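4.2 Mixed textiles on the made and unmade bed

Beds turned out to be the richest spot in the whole Wirham survey, and we were delighted by how much they had to tell us. Of the 2782 textile items logged across 43 homes, 597 were found on a bed. Earlier work by Söderlund treated bedding as a matched set, bought and used together. Our homes rarely looked like that. Patterns from different decades and different moods lay side by side, and people were happy to talk about how they had ended up there.

Knitted pieces deserve special mention. We coded them apart from woven and printed covers, as their pattern is built into the cloth itself – you can find it with your fingertips in the dark! Several people told us they chose a knitted cushion in a plain color to calm down a busy bedspread.
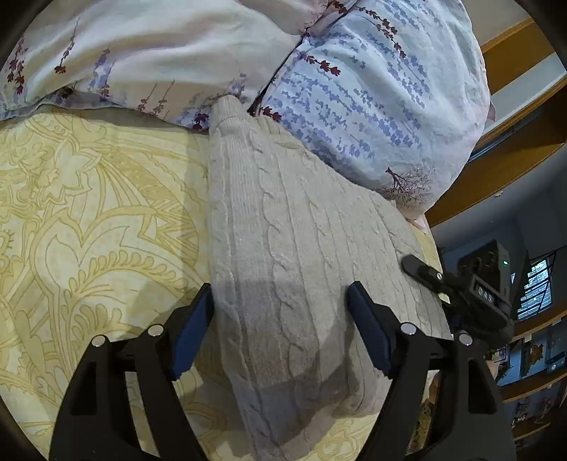

Figure 7. Long cable-knit cushion on a yellow paisley bedspread, with floral bedding heaped behind it.

The bed in Figure 7 is a lovely case of this mixing. Three printed fabrics share one bed: large swirls on the bedspread, thin flower sprigs on the white cover, and small brushstroke marks with maroon sprigs on the pale blue pillow. Under our scheme the cushion scores as "plain color, raised pattern", a group we added late, after the Brirkness pilot. The pillow also carries a little bare tree, which we coded as a single motif and kept out of the repeat count. Small pictures like that one came up often in interviews – people remembered them long after they had forgotten where the cover was bought.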